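工单记录:手持夹爪采集端夹持力偏弱、左右指闭合不同步
提交人:Peiyu Tang
所属项目:Cekidetti 家用整理夹爪(共享工坊自制)
受理方:Fasow 共享工坊设备支持组
优先级:中
状态:已解决,待观察

一、问题描述

提交人于2026年3月21日报告,手持夹爪在抓取细小、柔软物件时夹持不稳。链条类物件在提起后滑脱,珠串类物件可以夹住,但闭合过程中左指先到位,右指滞后,物件因此被推向右侧。抓取盒装物件时未见异常。

提交人已自行完成以下检查:重新插拔舵机线;更换电池;将控制板固件恢复至上一版本。三项操作后现象不变。

二、环境信息

夹爪本体:自制,双指,指内侧贴橡胶垫
控制板:Erkance 驱动板
控制程序:Cai,默认参数
闭合行程设定:100
夹持力上限设定:30
作业位置:提交人家中桌面,铺有编织桌布

三、支持组首次回复

请提交人暂停调整固件,并补充以下材料:夹爪张开状态下的腕部视角照片一张,须能看清双指、支架螺钉及待抓取物件;闭合过程的电流日志;橡胶垫的安装方式说明。拍照时请保持日常作业的桌面布置,无须另行清理。

四、提交人补充材料

照片于当日上传。待抓取物件为蓝色珠串手链、银色链条、灰绿色与深色石珠串及一枚贝母吊坠,均堆放于双指之间。电流日志随附。橡胶垫以双面胶粘贴,未加机械固定。

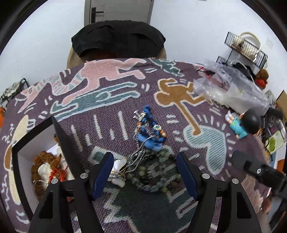
图片来源:Peiyu Tang / Cekidetti 项目组,仅供本工单使用

五、分析

1. 照片中双指均向内倾斜,深蓝色橡胶垫位于指内侧,左右支架各有两颗圆头螺钉。仅凭照片无法判断螺钉是否拧紧,须由提交人现场用扳手逐颗确认。

2. 电流日志显示,右指舵机在闭合末段电流偏低,提前进入保持状态。该表现与右侧连杆存在间隙相符,与控制板故障不符。

3. 首饰相互缠绕,且有一部分被左指遮挡。在此条件下一次抓取多件,受力点难以预测,不宜作为夹持力测试的对象。测试应改用单件物品。

4. 桌布表面柔软,夹爪下压时可能随之起皱,带动物件移位。此项为次要因素,仍建议在对照测试中排除。

六、处理步骤

请按顺序执行,每完成一步即记录结果:

1)断电,将双指置于全开位置。
2)逐颗检查支架螺钉,如有松动,两侧交替拧紧。
3)拆下右侧连杆,检查销孔。如孔径磨大,更换连杆,不得以胶水填充。
4)重新上电,在 Cai 中执行双指零点校准。
5)夹持力上限维持30,暂不提高。
6)先在硬质平面上以单条链条测试,再回到桌布上重复同一测试。

七、执行结果

提交人回复:右侧支架有2颗螺钉松动,已拧紧;右侧连杆销孔可见磨损,已更换为工坊打印的备用件。校准后双指同时到位。硬质平面上单条链条可稳定提起。桌布上首次测试仍有滑脱,将下压高度上调2毫米后,重复测试未再滑脱。

提交人另询问,是否可以将夹持力上限提高,以便直接夹取成堆首饰。

八、支持组答复

不建议。提高上限会增加舵机发热,贝壳类物件亦有受压破损的风险。如需整理缠绕首饰,请先人工分开,再逐件抓取。橡胶垫目前仅以双面胶固定,请在后续使用中留意边缘是否翘起,出现翘起时整片更换,左右两片同时更换。

本工单转入观察期。观察期内如再次出现闭合不同步,请在原工单下追加电流日志,无须另开新单。更换下来的连杆请交回工坊零件柜,并在标签上注明工单所属项目名称。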